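About Tekuline

Home | What we do | How it works | Prices | About us | Contact

Tekuline is a small laundry finishing and folding business based in Vunberg. We wash, iron, fold and pack household and table linen for people who would like it back ready to put away. We also look after scarves, wraps and other light printed pieces, and we run folding classes for anyone who wants to learn to do it at home.

We have been at our present address, the ground floor of the Asadi building, since April 15, 2020. Before that the business was run from a spare bedroom and later from half of a shared workshop, with one ironing board and a lot of shelves.

How we started

Teresa Jasińska spent 11 years in the linen room of a hotel before she set up on her own. A hotel linen room deals mostly in white sheets and white towels, all the same size, and there are set ways of folding each of them. Households are different. A family of four will send us fitted sheets from three different shops, a round tablecloth, tea towels that have shrunk, and a scarf that somebody wears every day and would like back by the weekend. Teresa found that she liked this sort of work better, and that there was enough of it to make a living.

Châu Trịnh joined in the first year. She had been a regular customer and asked whether there was any part-time work going. She now runs the folding room and decides how things are done in it.

Our first price list had four lines on it. The current one has rather more, but we still charge by the basket for everyday items and by the piece for anything that needs ironing on both sides or folding by hand to a particular size.

What we do

Everyday baskets. Bed linen, towels, tea towels, pillowcases, cloth napkins. These are washed, dried, folded and sent back in the same basket they came in.

Table linen. Cloths and runners are ironed while slightly damp and folded in thirds lengthways, so that the crease down the middle of the table is avoided. If you prefer a single centre fold, write that on your card.

Scarves and printed cloths. Light fabrics with a printed pattern are washed separately by colour and folded with the printed side out. This makes them easier to find in a drawer.

Storage packing. Winter blankets, curtains and spare bedding can be packed for the cupboard. We use plain tissue and cotton bags. We do not vacuum pack.

We do not take leather, suede, wedding dresses or anything with fur. For these we usually send people to a specialist cleaner, and Châu keeps a list at the counter.

The folding room

The folding room is at the back of the building and has the best light. Work is done on tables with a white board laid on top. The board gives a smooth, clean surface that does not catch on fine cloth, and it is wiped down between customers. It also shows up loose threads and stray hairs, which are harder to spot against wood.

Each job has a basket. We chose plastic ones with open sides because the air gets through, they can be rinsed out in the sink, and you can see from across the room whether there is anything left inside. We began with 86 of them and now have 198, in several colours. The colour does not mean anything. We bought what was available at the time.
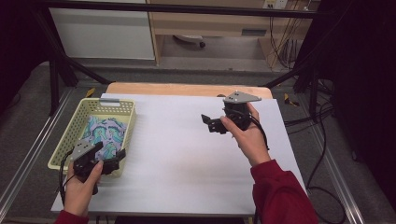 A folded patterned cloth in one of our yellow baskets, on the board in the folding room.

When a basket comes to the table, the order of work is always the same. The contents are taken out and checked against the card. Large flat items are folded first, then the small ones, and scarves and printed cloths last. Everything goes back with the largest pieces at the bottom. Patterned cloths go on top, where they will not be pressed flat under towels.

Anything with a pulled thread, a missing button or a mark that has not come out is put to one side with a note. We will mend a pulled thread or a short length of hem without charge. For anything bigger we ring you first.

Folding classes

The classes began when customers asked how we get a fitted sheet to lie flat. Châu Từ teaches them, in groups of up to six, at the same tables we use for work. A class lasts two hours and covers fitted sheets, towels for a narrow shelf, shirts and jumpers, and one or two ways of folding a square scarf so that the pattern shows. Bring a basket of your own things if you can. People tend to remember a fold better when they have learned it on something they own.

More than 700 people have been to a class so far. Some come back a second time for the sheets.

We also visit schools and sheltered housing by arrangement. For these we bring boards, baskets and a box of practice cloths with us, and all we need is a table and somewhere to plug in an iron. Next dates are put up at the beginning of May.

Who works here

Teresa Jasińska, owner. Accounts, buying, table linen.

Châu Trịnh, folding room manager. Speak to Châu about special instructions, sizes and anything that needs to be folded to fit a particular shelf or drawer.

Châu Từ, classes and school visits. As there are two Châus, please give a surname when you telephone.

Sơn Khổng, washing and drying. Sơn also answers most of the questions we get about stains. If you know what the mark is, tell him, and please do not try to remove it with hot water first.

Struan MacBrayne, collections and deliveries. Struan covers Vunberg and the villages as far as Seltitbridge.

Collections and deliveries

You can bring your linen to the counter or have it collected. Collection is free within Vunberg. There is a small charge for Seltitbridge and the villages in between, shown on the prices page. Baskets are lent to you and should come back with your next order. If you are not planning another order, leave the empty basket at the counter or outside your door on a day when Struan is passing.

Everyday baskets normally take two working days. Table linen takes three. Storage packing takes a week, or longer in spring when everybody is putting their blankets away.

Please fill in the card. It asks for your name, a telephone number, the number of pieces and any instructions. If a piece matters to you particularly, put a line about it on the card so that it can be handled by itself.

Our products

We sell a few of the things we use ourselves: cotton storage bags in three sizes, acid-free tissue by the pack, wooden shelf dividers, and a plain soap for hand washing. They are kept on the shelf beside the counter and can be added to a delivery. We do not sell the baskets, although we are asked quite often. Most hardware shops have something similar.

Getting in touch

The counter is at the front of the Asadi building, by the side entrance. There is space for two cars to stop for a few minutes while you unload. The entrance is level and the door is wide enough for a wheelchair or a pushchair.

You can telephone us on extension 1198 through the building switchboard, or use the form on the contact page. We reply to messages at the end of the working day, once the last baskets have gone out.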